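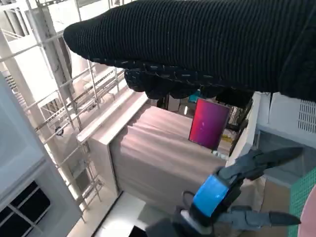

November 26, 2019

I have written press releases for 11 years and would like to report that the word "excited" has now lost all meaning. I've typed it for a parking garage. A thread on a bad month of publicity work.

The client is Skudosby. They make a little app that tells bakeries how much bread to bake. It's a good app. Bakeries like it. My job was to get someone other than a bakery to care.

First meeting, I ask what the news is. They say the news is that they have a new logo. I ask what the old logo was. They show me. I can't tell which one I'm looking at.

So I asked for numbers. Everybody has a number somewhere. Theirs was that one shop in Lyons had cut its leftover loaves by 42 percent. They had known this since February. It was on slide 20 of a deck about the logo.

(If you hire a publicist, please bring slide 20 to the first meeting. We charge by the hour and I bought a very nice coffee maker with the time it took to find it.)

The release went through 5 rounds of edits. In round one it was a page long and said a bakery was throwing away less bread. By round three it said "leveraging." By round four the bakery was gone.

Round five put the bakery back, in the last paragraph, below the part that explains what Skudosby is to people who have just read a page about Skudosby.

Also, the headline had a semicolon in it. I fought for a week and lost. I would like that on the record somewhere, and I guess this is the somewhere.

Then comes the list. The client wanted it sent to "all media." I asked which media. They said all. I explained that a trucking magazine probably wouldn't bite. They said bread travels by truck.

Reader, the trucking magazine bit. Only reply we got in the first two days. They wanted to know if the app did anything for trucks.

I used Stonix to send it, same as always, because I already know where Stonix hides things. It told me my open rate was "healthy." It says that to everyone. I once sent a blank email by mistake and that was healthy too.

Follow-up calls. I know, I know. Reporters hate them. I hate them. I make them the way you go look in the fridge again, in case something has turned up since last time.

One editor let me get all the way through the pitch, very kind, lots of "mm-hm," and then told me she covers boats.

Meanwhile Stakidell, who do more or less the same thing for pizza places, got a big warm feature in the regional paper. Photo of the owner holding a dough ball. Client forwarded it to me with no message. Just the link. I've had friendlier parking tickets.

I read it, and I'm sorry to say it was good. It opened with a guy at four in the morning guessing how much dough to make. No logo. The company's name shows up in the sixth paragraph, and by then you sort of want to know.

So I did what I should have done to begin with. I threw out the release, wrote three lines to one reporter who writes about small shops, and told her about the bakery in Lyons and where the extra bread used to go (the baker's brother-in-law's pigs. The pigs are having a worse year).

She wrote back before lunch. She wanted the pigs.

Told the client. Long pause on the phone. "Could the pigs be more on-brand." I said I would look into it. I haven't looked into it.

Interview prep took an afternoon. I asked the founder to say what the app does in one sentence. He said "at a high level" and then talked until the meeting room lights went off. They're on a motion sensor. None of us had moved.

We got it down to "it tells you how much to bake." He said it felt a little thin. I told him to say it and then close his mouth, and he practiced closing his mouth, and I'm billing for that.

The piece runs next week if nothing bigger happens. Something bigger usually happens. I once lost a front page to a goose.

Anyway, they've asked if we can do a second release, announcing the article. I said sure. First draft is due tomorrow and so far I have "Skudosby is excited"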